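From the Shared Rooms
Tundora House Residents' Newsletter

Please keep the top of the air purifier free

Since August we have a big air purifier in the common room on the ground floor, and I am glad that so many of you have said a kind word about it. The room was always a little heavy in the evenings, especially when the sewing group and the homework table were both in there. Ravinder Girard, who sits nearest to the window, tells me she now sneezes much less. I can't promise that this is the machine's work, but I was happy to hear it.

There is one small matter I would like to raise. The purifier has a wide flat top, it stands at a convenient height, and so it has become a shelf. In the last weeks I have taken away from it a scarf, two library books, a plate with a slice of lemon cake and, many times, packets of wipes. I understand it very well. One cleans the table, one turns around, and there is a nice white surface waiting.

The difficulty is the long grille on the top. The cleaned air leaves through these slats, and when something soft lies over them the air must find another way. A plastic packet is worse than a book in this respect, as it bends and settles into the gap.

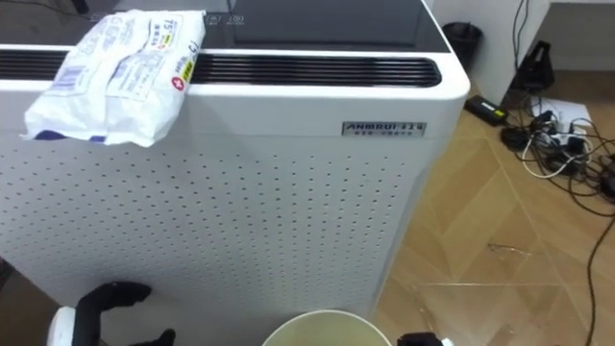

The packet lies partly over the grille, top left.

So from this week I ask that the wipes live in the blue basket on the windowsill. Daiane Araújo has kindly given us the basket, and it has space for the table cloths and the spray bottle as well. If you find a packet on the purifier, please just move it across. You don't need to write to me about it.

The front also needs its free space. All those small holes are the intake, and I have seen that chairs are sometimes pushed flat against them when the floor is swept. Please leave a gap of one good step. After the sweeping the chairs can go back under the long table, where they belong.

Dust on the front panel can be wiped with a dry cloth. Please no water and no polish. The dark panel at the back of the top shows every fingerprint, so a dry cloth is good there too – but gently, and with the machine switched off at the wall.

Géza Szénási has offered to look after the filter. He will open the machine every 90 days and write the date on the card inside the cupboard door. If you notice a smell, or the machine becomes louder than usual, put a note in his letter box, number 4. He prefers a note to a knock, as he works nights.

Some people asked if the purifier may run overnight. For now we switch it off when the last person leaves, together with the lamps. The switch is on the wall behind the plant. Alvar Skjelbred would like us to talk about this again in the new year, and I have put it on the list.

One more thing from the same room: a grey knitted glove, left hand, is still on the hook by the door. It has been there a long time now and would like to go home.

Randi Halvorsen
November 22, 2020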